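## 4. Does the opening track set the tone?

Reviewers say so constantly. The first song "sets out the stall" or "tells us where the record is going", and the remaining songs are then read in its light. Doolan and Lã went further and claimed that running order alone can change how dark, how angry or how hopeful a listener finds an album. We doubted this when we first read it, and we still doubt the strong form of the claim, although our own results are less comfortable for us than we had hoped.

### 4.1 What was played

We used *Truvuvach*, the second album by the Terkumstead group Tremura. It has 12 songs and no single that our listeners were likely to know. Evaristo Cárdenas, who mixed the record, let us have the songs as separate files with the gaps taken out, so that a change of order would not leave a fade hanging in the wrong place. One pair of songs runs together on the released version. We split them at the drum fill, and two listeners later remarked on the join.

There were 20 listeners, all of whom said they played at least one whole album a week. We have no way of checking that and suspect it flatters them. Half heard the released order, which starts with a slow piece for voice and organ. The other half heard the same songs with the loudest one moved to the front and everything else left alone. Each person then wrote a short review and marked the album on four scales. The scales are those used by Doolan and Lã, faults included: "hopeful" and "warm" seem to us to be asking nearly the same thing.

**Figure 2.** Robot grippers, four views. 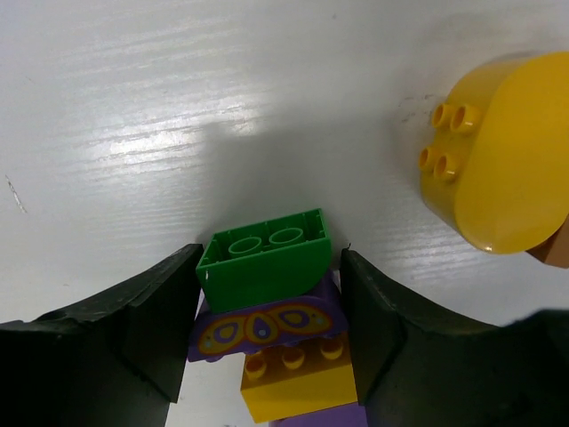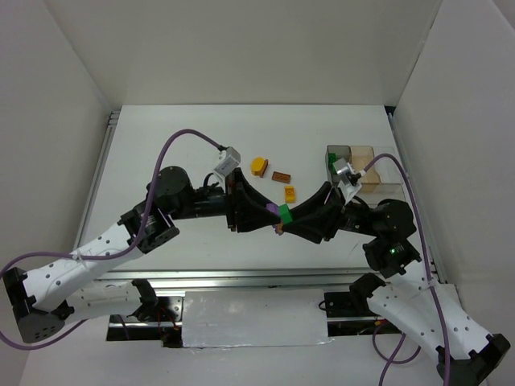
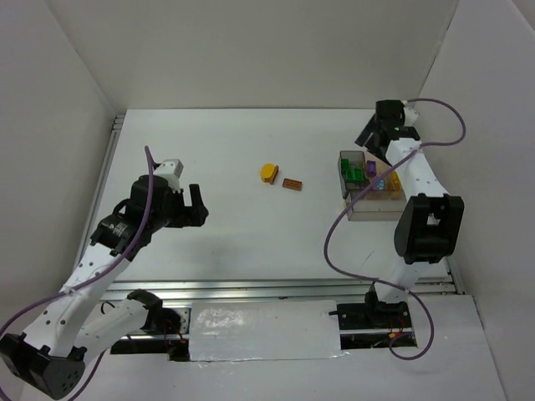
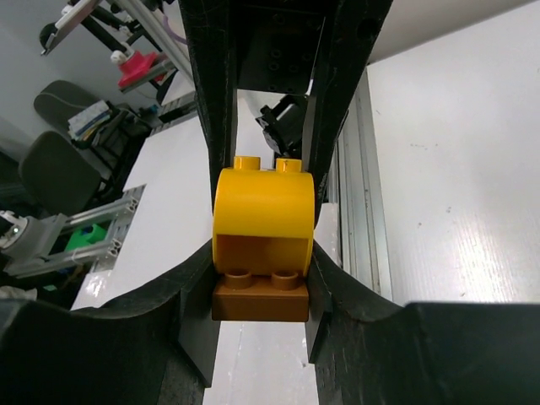 *Page last changed: 21/06/2026*

### 4.2 What the listeners wrote

On the scales, very little happened. People who heard the loud song first called the album slightly angrier, but the two groups overlapped so much that we would not build anything on it. The other three scales showed no difference worth printing. If the first song changes the feel of all that follows, it does so too weakly for these scales to catch, or the scales are poor. Both are possible.

The written reviews are another matter. Of the whole group, 13 named the first song they had heard within their opening two sentences, whichever song that was. Several then used it to describe the album at large. One listener in the loud-first group called *Truvuvach* "a record that starts a fight and spends the rest of its time sorry about it". A listener in the other group described the same songs as "a long hymn with some shouting in it". Read side by side, these could be reviews of different records, yet the marks their writers gave were almost the same.

We think this says more about how reviews get written than about how albums are heard. A reviewer has to begin somewhere, and the first track is an easy place to begin. Once it is in the first line, the rest of the piece is likely to lean on it. Aroha Costigan, who read the reviews without knowing which order each listener had been given, could sort most of them correctly, but when we blacked out the opening sentences she did little better than guessing.

### 4.3 Doubts about our own reading

Elsie Hapeta has objected, fairly, that we asked people to write straight after a single hearing. A listener who had lived with the album since November might lean on its opening far less, or far more. She also points out that moving one song is a mild change, and that putting the organ piece last would have been a harder test. We agree, and chose the mild change mainly because it was the one Doolan and Lã had made.

There is also the choice of record. *Truvuvach* is an even album, with few sharp turns after the opening. The earlier study used an album on the Iwasaki label which lurches from near silence to noise several times, and its opener may do work that Tremura's does not. We asked for the files of that album so that we could repeat both tests on both records, and were sent only the released version, with the songs already joined.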